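3.2 Workcell and simulation model

The arm was assembled in the Hurkesmont shared workshop and bolted to a pedestal on the same table as the playing surface. Before any motion was run on hardware, the cell was modeled in simulation, with the room included so that the planner would treat walls and furniture as obstacles. Board pose is expressed in the pedestal frame. An earlier version used the table corner as origin, and errors in the table model then carried over into every grasp.

Each transfer is split into approach, descent, grasp, lift and place. The gripper is held vertical during descent, as in Figure 2, and the wrist is free to rotate only above the clearance height of 133 mm.

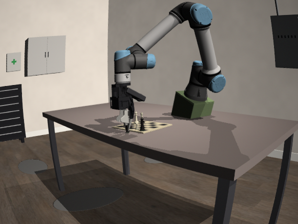 Figure 2. Simulated workcell with the gripper pointing down beside the chessboard.

The clearance height was set by hand after Kowalczyk and Gallagher found that lower values led to contact with neighboring pieces during the lift. A planner that reasons about each piece separately would permit shorter paths — we did not attempt this. Of 2903 simulated transfers, 57 were rejected for contact between a finger and a piece other than the target. Most of these involved crowded squares on the side of the board farthest from the pedestal, where the forearm is close to full reach.

Lighting was left at the simulator defaults. Shadows in the rendered views play no part in the results of this section, as piece positions were read directly from the simulator state. Camera-based detection is treated in Section 4.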